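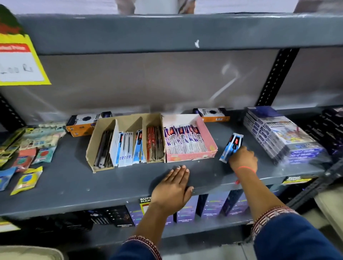 Learning to stock a shelf

The Grarura student project starts with toothbrushes. Two packs are gripped together in the right hand and stood upright beside the toothpaste tray, while the left hand stays flat on the shelf edge. For a person the job is dull. For the team's software it is a long list of small decisions about grip and spacing.

Melina Xenos, who leads the group of 30, set one rule in March: record people first, program later. Each member works a shelf by hand with a camera at head height. The recordings are cut into single actions, such as reach, grip, place and release, and each action is labelled by two students working apart. Where their labels differ, Hnat Tymoshchuk reviews the clip.

The set now holds 3,302 clips, of which 3,022 passed review. Most rejected clips failed on the same point. The hand hid the pack at the moment of release, and the end of the action could not be fixed.

Small packs are the harder class. Cardboard dividers hold toothbrushes in line but leave little room for fingers. Clear plastic wrap reflects the shop lights and upsets the depth estimate. Fotini Margaritis has trained a first model, Prorkunus, on the placing action alone. It copes well with boxes and poorly with hanging packets.

The next stage is a test on a two-finger gripper. Restocking a full tray will be left until single packs can be placed without knocking the row behind.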